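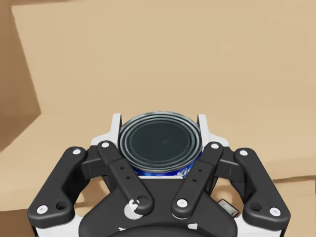

Pantry and Food Storage > General > Dented cans and old dates, where do you draw the line?

rowhouse_pam
9:14 pm
I'm clearing out the basement shelves before winter and want to settle on a rule I can stick to. We have a lot of canned soup, beans, tomatoes and fruit down there, bought over several years and never rotated well. Some of it is past the date on the lid. A few cans have dents. My husband wants to throw out anything past date and anything dented and start over. I think that's a waste of food.

I keep a list in a Votance spreadsheet and it says we have 746 cans and jars. I know that's too many for two people. What do you keep and what do you toss?

gravelpit
9:31 pm
Dates on cans are for quality. If the can is sound and has been stored somewhere cool and dry, I eat it. High-acid stuff (tomatoes, pineapple, sauerkraut) goes first and doesn't hold up as long. Beans, corn, plain meats keep for years.

Dents: a shallow dent on the side wall is fine. Toss it if the dent is on a seam, top rim, bottom rim or the vertical one. Toss it if it's deep enough to lay your finger in or has a sharp crease. Anything swollen, leaking or rusted through goes out, and don't open it to check.

oatmeal_again
9:40 pm
Agree with gravelpit except I'm stricter on tomatoes. I had one let go on a shelf at 18 months past date and it got into the cardboard flats underneath. Took me most of a Saturday to clean up and the smell hung around until spring.

rowhouse_pam
9:52 pm
Thanks both. How do you tell on the vertical seam if the label covers it? I don't want to peel every can.

gravelpit
9:58 pm
Run your thumb around it over the paper. You can feel the seam as a low ridge. If the dent crosses the ridge, it's out. You only have to do that with the dented ones.

dutchoven46
10:20 pm
I'm with the husband. I worked receiving at a Gwynne store for years and we pulled every dented can, side wall or not. Food is cheap compared to getting sick. If you have that many cans, you can afford to lose a few.

gravelpit
10:33 pm
Stores pull them because customers won't buy them. Half of those end up in a discount bin or at a salvage grocery and people eat them.

dutchoven46
10:41 pm
Some do. Ours went in the dumpster. I'm telling you what the policy was where I worked.

oatmeal_again
10:45 pm
Policy at one store isn't really a safety rule. But I don't see the harm in her tossing the dented ones either, it sounds like there are only a few. The dates matter more here. If she tosses everything past date she could be throwing out half the basement.

kettle_and_co
6:05 am
Different suggestion. Stop writing the list in the order you bought things. I had the same problem and what fixed it was sorting by what we cook. I wrote down 12 dinners we make all the time, worked out which cans go into them, and quit buying anything else. The leftovers (water chestnuts, three kinds of pie filling, a lot of clam chowder that I don't even like) I used up or gave away. After that, rotation mostly took care of itself, because we were going through it.

rowhouse_pam
7:22 am
I like that. We have a whole shelf of evaporated milk and I couldn't tell you why.

kettle_and_co
7:30 am
Check that one before you do the beans. Evaporated milk darkens and gets lumpy with age. Some people shake it and use it in baking. I don't care for it once it turns tan.

sump_pump_steve
7:48 am
What's the humidity in the basement? Rust is what gets mine, well ahead of the dates. Light surface rust you can wipe off with a cloth is OK. If it's pitted, toss it. I run a dehumidifier set to 46 percent and I haven't lost a can to rust in years. Also get everything up off the concrete. Even a couple of 1x2 strips under the bottom row will do.

rowhouse_pam
8:10 am
It's damp in the summer. We don't have a dehumidifier down there. The bottom row is right on the floor, so I'll start with those.

lidlifter
12:16 pm
Has anyone used the Tindent racks? The slanted kind where you load at the top and take from the bottom. I'm thinking of ordering 2 of them for soup and vegetables.

sump_pump_steve
12:40 pm
I have one. Works well for standard soup cans. Short cans (tuna, tomato paste) turn sideways in it and jam. The big tomato cans don't fit. Assembly was fiddly and one of the side rails was bent when I got it. They sent another.

oatmeal_again
12:52 pm
I had a Sturura, same idea but heavier wire. Returned it. You can't see what's behind the front can, so if you mix brands you never know what's in the row. It also takes up more depth than a plain shelf. I went back to flat shelves and a marker.

lidlifter
12:58 pm
What do you do with the marker?

oatmeal_again
1:03 pm
Write the month and year big on the lid when I unload the groceries. The stamped dates are tiny and half of them are a code. I put new ones in at the back and pull from the front. If I'm stacking two high I write on the label too, so I can read it from the side.

dutchoven46
1:15 pm
Grease pencil works better on a shiny lid. Marker wipes off if your hands are damp.

oatmeal_again
1:19 pm
Depends on the marker, I guess. Mine stays put.

gravelpit
1:44 pm
One more thing for the original question. Pull-tab lids are weaker than the flat ones you need an opener for. I don't stack anything heavy on those and I use them up sooner. If the tab or the score line is bent, I toss it.

rowhouse_pam
8:37 pm
Update. I did the bottom row and the row above it tonight. Tossed nine cans for rust, two for dents on the rim, and one of pineapple that was bulging at the end. That one went straight into a bag and out to the trash. The side dents I kept and put up front to use first. My husband is not thrilled about that but he agreed to the beans.

Most of the evaporated milk was four years past date, so it's gone too. Tomatoes tomorrow.

sump_pump_steve
8:50 pm
Wipe the shelf under the pineapple before you put anything back, in case it was seeping.

rowhouse_pam
8:55 pm
Did that already, with bleach water. Shelf was dry.

kettle_and_co
9:12 pm
If you find pumpkin down there, October is the time to use it. I can post the soup recipe.

rowhouse_pam
9:20 pm
Please do. I have eleven cans of it.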